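Drasumgate Fruit Table – read me first

Welcome, and thank you for taking an interest in our little collection. It holds 477 short recordings of everyday fruit being picked up, moved about and put into dishes, all made on ordinary household tables in Stisby and Rivness. We kept the tables as we found them, cloths and all, as a patterned cloth is what most fruit lives on at home.

Apples and citrus make up the bulk of it – 210 recordings feature at least one mandarin – and tomatoes are filed with the fruit, which caused a friendly disagreement or two.
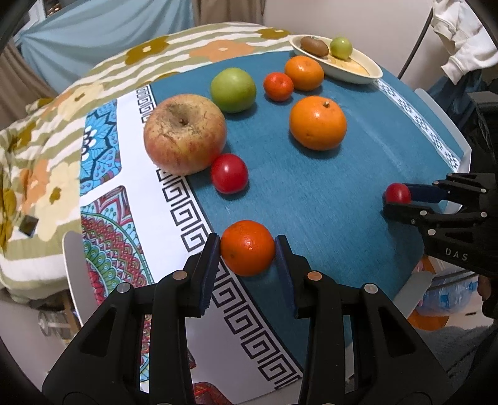
Are the small and large mandarins labelled separately?

They share one label, "mandarin", and size goes in the notes column. Apples work the same way, with colour noted as red, green or mixed.

Each recording has a matching line in fruit_list.csv giving the table, the fruit and the dish, if there was one. Bruises and scuffs are not recorded. Please credit the Ó Gríofa Kitchen Project if you use any of it, and do write to us if you find a pear listed as an apple.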